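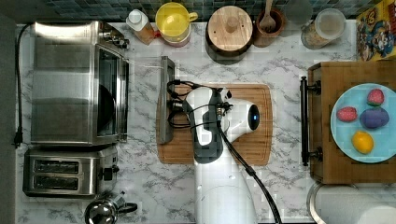 Late April week at Mernach: village apartment or upper station, and which 6-day pass?

Ski Travel Help > Resorts and Lodging > Spring skiing

Posted by flatlight_again on April 24, 2021

We are two intermediate skiers planning a self-catered week at Mernach for the end of next season, after the Easter crowd has gone. I have the resort map, the lift schedule and the lodging list, and they do not fully agree with each other. I would like to hear from people who have stayed there late in the season.

What I have so far:

The village is at the bottom of the gondola. The upper station is 800 vertical meters above it, with a mid-station halfway. The lift schedule says the runs below the mid-station close "according to conditions," with no date given.

There are two apartments in our price range, both let through Gestisell. One is in the village, a short walk from the gondola. The other is in the residence at the upper station, is smaller, and costs more. The upper one is described as "ski-in, ski-out" and the village one as "ski-in when snow permits."

The pass comes in two versions. The local pass covers Mernach only. The area pass adds the Kolico side, reached by the ridge chair. The difference in price for six days is 30 euros per person, so it is not a huge sum, but I don't want to pay for a link that is shut.

My questions are:

Is the upper residence worth the extra money at that time of year, or does the gondola make the location irrelevant?

Does the ridge chair to Kolico normally run through to the end of the season?

Do I need to change anything about my skis? They have a cold-snow wax and a base that was last ground two seasons ago.

We will have a car. We are not interested in nightlife. We like to be on the first lift and are usually finished by early afternoon.

Edited to add: the apartment listing says "equipped kitchen" and nothing else. If anyone knows what that means in practice, it would help with packing.

Posted by mogul_tax

Upper station. We did the village once and you end up riding the gondola down every day in April with the whole resort. The line for it is bad after lunch. If you can afford the upper one just take it.

Never bothered with Kolico. Mernach is enough for a week if you are intermediates.

Posted by edge_and_base

I have stayed in both places, always in April. The previous answer is right about the gondola line but leaves out a few things that would matter to someone with your schedule.

How the snow behaves in late season

Most of the useful terrain at Mernach faces north or northeast, but the slope between the mid-station and the village turns to face west and loses its cover early. In all the Aprils I have been there, the bottom section was either closed or open as a single strip with wet patches across it. I would plan on downloading by gondola from the mid-station every day and treat anything else as a bonus. The listing's "ski-in when snow permits" should be read as "no" for your dates.

Above the mid-station the pattern depends on the overnight freeze. After a clear night, the groomed runs are hard at opening and stay hard for the first hour or more. East-facing runs soften first, then south, then the steeper north-facing ones, which may not soften at all on a cold day. After a cloudy night there is often no proper refreeze. In that case the snow is soft from the start and gets heavy by late morning, and you should go high immediately and stop early.

This means the best skiing does not always coincide with the first lift. People who arrive at opening after a clear night often spend the first runs on something close to ice. If you want to be out early anyway, start on the east side under the top chair and work around with the sun.

Off the groomed runs, wet snow slides are the main afternoon hazard. Read the bulletin at the gondola base for the day, and note that the rating is commonly given in two parts, morning and afternoon.

Village versus upper station

The residence saves you two gondola rides a day. In high season that is a real saving. In late April the morning line is short, and the ride up is not a serious inconvenience. The afternoon line is the problem, and it is worst between lunch and the last descent. You say you finish by early afternoon, so you may get down ahead of it.

Points in favor of the upper residence:

No dependence on the gondola in wind. When it is on hold, the upper lifts sometimes run anyway, and only the people already up there can use them.

You can go in for an hour while the snow softens and then go out again. With your habits, I think this is the strongest argument.

The ski room is at slope level and heated. Boots left there in the evening have been dry for me by morning. The one in the village building is an unheated basement, so take the boots up to the apartment and pull the liners.

Points against:

There is no road open to it in winter. Your car stays in the village, and all luggage and food goes up by gondola. After the last ride you are up there until morning, and arrival after closing means a night somewhere else.

The shop at the residence stocks bread, pasta, dairy and not much more. In the last week it runs its stock down and does not reorder. Buy everything in the valley before you go up.

"Ski-out" is accurate. "Ski-in" involves a flat section that in soft snow requires walking or a lot of poling.

For two people with a car and an early finish, I would take the village apartment and put the savings toward the pass. If the upper one were within a small margin in price, I would reverse that.

What "equipped kitchen" covers

Gestisell uses the phrase for every apartment it lets, and the contents vary by owner. The only items I have found in all of them are a two-ring stove, a refrigerator, basic pans, and plates and cutlery for the stated number of occupants. A coffee maker, an oven and a dishwasher are not guaranteed. If you need one of these, write to the agency with the apartment number and ask for the inventory sheet. They will send it on request, but it is not on the website.

Bring a sharp knife, dish soap, a dish towel and salt. Bed linen is extra unless the booking confirmation lists it by name. The final cleaning fee does not include the kitchen, which you are expected to leave clean yourself, and they do inspect it. 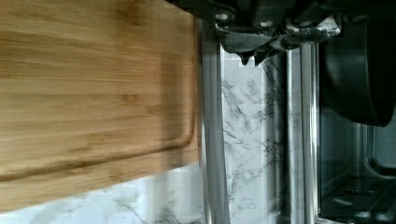 The Kolico link

The ridge chair is the weak point. It is exposed to crosswind, and the return run from the Kolico side faces south. The chair itself normally operates until the closing weekend, but the return run is often shut by midday when the surface gets too soft. When that happens they put up a board at the bottom of the ridge chair with the last return time, and it can be changed during the day. If you miss it, the way back is by road around the ridge, and there is no bus after the main season. A taxi will cost a good deal more than the pass upgrade did.

You do not have to decide in advance. The local pass can be upgraded by the day at the ticket window in the gondola base, but not at the automatic machines. One daily upgrade costs less than the six-day difference you quote, and two daily upgrades cost slightly more. So if you expect to cross only once, buy the local pass. If the forecast at the start of the week shows several clear nights and light wind, buy the area pass.

On Kolico itself: the vertical is smaller, with almost 400 meters on the longest run, and the slopes are wide and easy. It is pleasant for a morning. I would not choose the trip around it.

Skis and tuning

A cold-snow wax will be slow above freezing and will grab noticeably in wet snow. Change to a warm wax before you leave. The base structure matters at least as much. A fine structure, or one that is worn smooth, creates suction against the water film in wet snow, and a base that was ground two seasons ago is probably in that condition. Ask for a coarse or "spring" structure when you have it done.

Do not skip the edges because the snow will be soft. You will need them for the first hour after a clear night.

If you prefer to have it done on arrival, Dimitriou in the village has a stone grinder and returns skis the next morning if they are in before closing. The other rental counter only does belts and hot wax. Check that Dimitriou is still doing grinds in your week, as the machine may be shut down for the season before the lifts are.

Carry a small tin of rub-on paste wax. It wears off in a few runs, but it helps on the flat part back to the residence and on the traverse to the ridge chair.

Posted by flatlight_again

Thank you both. I wrote to Gestisell for the inventory sheet of the village apartment and will book that one unless something in the sheet rules it out. I will start with the local pass and look at the forecast when we arrive.

One follow-up: is the parking at the village building included, or is it the public lot?

Posted by edge_and_base

Public lot, next to the gondola base. It was free after the main season the last time I was there, but check the sign at the entrance. The spaces nearest the river are under the snow storage area and get meltwater across them, which freezes overnight. Park at the other end.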